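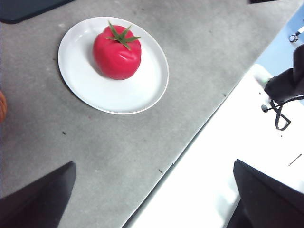
One tomato, one plate. Supper in the heroic style.

I have an allotment now, which means I have opinions about string. A thread.

1/ The waiting list was 3 years long. I put my name down as a person who might like a bit of fresh air and was called up as a person with a bad knee.

2/ The plot came with a water butt, a door (no shed, only the door) and 900 snails. I haven't checked the last figure but I stand by it.

3/ Sowed the tomatoes in April on the bathroom windowsill. The variety was Vesturano, chosen because the packet said "forgiving". I have since been forgiven for very little.

4/ The man on the next plot looked at my seedlings for a long time and said "well, they're up". I've had worse appraisals from people paid to do them.

5/ Things I have learnt to say while leaning on a fork: "could do with some rain", "could do with less of this rain", "it's the nights".

6/ Bought a watering can from Bralik. Lovely can. Holds plenty, pours mostly down my left boot. The rose came off on day 2 and is somewhere under the courgettes, where it will be found by archaeologists.

7/ On courgettes: everyone told me one plant was enough. I put in 3. If you live on my road, please start locking your car.

8/ The site rules run to several pages and contain the phrase "excessive gravel". I think about it most evenings. Who was it. How much did they have.

9/ Somebody keeps leaving rhubarb on my bench. I don't know if it's a welcome or a warning. I've made crumble, so if it's a warning I have now eaten it.

10/ Tried the Kaewkla chillies as well, from a swap table. Two came up. One was a weed, and it's the one doing well.

11/ Sums, for those who enjoy them. Rent, compost, canes, netting, can, second can: £300 so far. The greengrocer will sell me a bag of tomatoes for the coins in my coat, and he throws in the chat.

12/ My sister asked if it was relaxing. I'd been up since five picking slugs off a lettuce by torchlight in a dressing gown, so I said yes, very.

13/ It is quite nice at about the time the swifts come over, though. You sit on the upturned bucket and the kettle takes ages and the person with the radio has gone home.

14/ Next job is a shed to go with the door. The Lalteo flat-pack one has decent reviews, apart from the one that just says "wind".

15/ Does anyone want a courgette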